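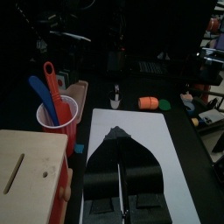

Ticket: Return reminders stop in the middle of the member list
Product: Oltanero lending software, mail module
Opened by: Stijn Postma, Plinden toy library
Assigned to: Chidubem Ekpo
Priority: normal, changed to high
Status: solved, one point left open

Stijn Postma wrote:

Hello, I hope I am writing in the correct place. We use Oltanero for our toy library in Plinden. Every month the program sends a reminder to all members, with the toys they have at home and the date to bring them back. We have 330 members and all of them should get this mail, also the ones who have nothing borrowed at the moment, because our opening hours are in it.

Since the August 2020 mailing a part of the members does not receive it. First I thought it was the spam folder. Then three families told me the same at the desk, and when I looked up their member numbers they were all high numbers. The families with low numbers have received the mail without a problem.

What I have tried:
Logged out and in again.
Sent the mailing a second time (I regret this, the low numbers now have it double).
Sent a single reminder by hand to one of the three families. This one arrived in a minute.

In the program I see only the green line "Mailing finished". There is no error. Our hosting is with Castbridge and I did not change anything there.

Kind regards,
Stijn

Chidubem Ekpo wrote:

Hi Stijn, thanks for the clear report. Please don't send the mailing again for now.

Could you check two things?
1. Which version is shown under Help, About?
2. Under Mail, Log, what is the last member number with the word "sent" next to it?

Your host may also limit how many messages can leave in one hour. Please ask Castbridge what the limit is on your plan.

Stijn Postma wrote:

I could not find Mail, Log. In my menu it is called Mail, History, I suppose you mean this one.

The last member with "sent" is 259. After this the list is just finished. I compared it with the second mailing and it is also 259.

The version I can't read completely, the window is too small on our old laptop and the end of the line falls away. My father, Dirk Postma, installed the program and he says that he did the spring update but not the one after it.

Castbridge answered me quickly. The limit is 50 messages per hour. So this must be it? But I do not understand how 259 could be sent then.

Chidubem Ekpo wrote:

Good question. Oltanero knows about hourly limits. It sends a group, waits, and goes on with the next group. So with a limit of 50 your mailing simply takes several hours. Is the computer left on the whole time?

Stijn Postma wrote:

Yes, it stays on during the night. I have put the screen saver off and also the sleep mode, last year already.

I thought about it more. If the limit was the problem, the mailing should stop at a full group. 259 is not a full group. And two times exactly the same place is strange for a computer which falls asleep.

Chidubem Ekpo wrote:

I agree with you, I no longer think it's the limit. I'm adding my colleague Leszek Jakubowski, who works on the mail module.

Leszek Jakubowski wrote:

Hello Stijn. Please open the member card that comes directly after 259 and look at the e-mail field. Click in the field, press the End key, and tell me where the cursor goes.

Stijn Postma wrote:

The cursor goes to a second line! I did not know this field has a second line. You see it only when you press End.

In the first line is the normal address. In the second line is another address, I think from the other parent. I also found a semicolon between them. I have not changed anything yet, I wait for your message.

Leszek Jakubowski wrote:

Thank you for waiting. That is the cause. The field should not accept a line break, but text pasted from another program can bring one in. When the mail module reaches such a card it reads the break as the end of the list. It closes the mailing and reports that it is finished. The message is wrong and I have put that in our bug list.

To repair the card:
Copy the second address to a text file.
Empty the e-mail field completely with Delete, and save the card.
Open the card again and type the first address by hand. Don't paste.
Put the second address in the field "Second contact".
Save.

After that, go to Mail, New mailing, and under "Members from" fill in the number of this card. In this way the low numbers will not get it a third time.

Stijn Postma wrote:

I did all steps. The mailing went further, but only by a very small piece. It sent the repaired card, then 261, and there it stopped again with the green line.

I opened the next card and it is the same story, two addresses under each other. Probably there are more. Is there a way to find them all together? I can open every card if it is necessary, but we have the desk open this afternoon and I am alone.

Leszek Jakubowski wrote:

No, please don't open them one by one. Make an export: Members, Export, Text file. Open it in a spreadsheet and sort by the first column. Every row which does not begin with a member number is the second half of a broken card. The row it belongs to you can find in the unsorted file, directly above it.

Do you know where these addresses were pasted from?

Stijn Postma wrote:

The export works nicely. I found eleven broken cards, all of them with high numbers.

I asked my father. In December we had a registration evening, and he took the families from a sign-up form made with Mbwambo. There the parents could fill in two addresses, and he copied them over in one go. It did not give trouble before because until the summer we made two separate mailings, one for the old members and one for the new members, and for the new ones we used a different program. I should have mentioned this earlier, sorry.

All eleven cards are repaired now. The mailing is running, with the starting number set to the first one who did not receive it. I will look tomorrow morning.

Stijn Postma wrote:

Good morning. The mailing came to the last member. I called two of the three families and both have the mail. The third does not pick up the phone, but in History there is "sent" next to the name.

One question more. Our Mbwambo form is still online, and new families will register with it. Must we remove the second address from the form?

Chidubem Ekpo wrote:

You can keep the form as it is. Just type each address into its own field, or paste one at a time. Vikas Katiyar from our documentation team will add a note to the page about importing members.

I'm marking this as solved. The wrong "Mailing finished" message stays open on our side, and you'll get a mail from us when the fix is in an update. Please also install the update that your father skipped – it doesn't fix this problem, but it makes the windows fit on small screens.

Stijn Postma wrote:

Thank you both. The update is installed and now I can read the whole version line. The History window is still a bit too wide, but with the scroll bar I can work with it.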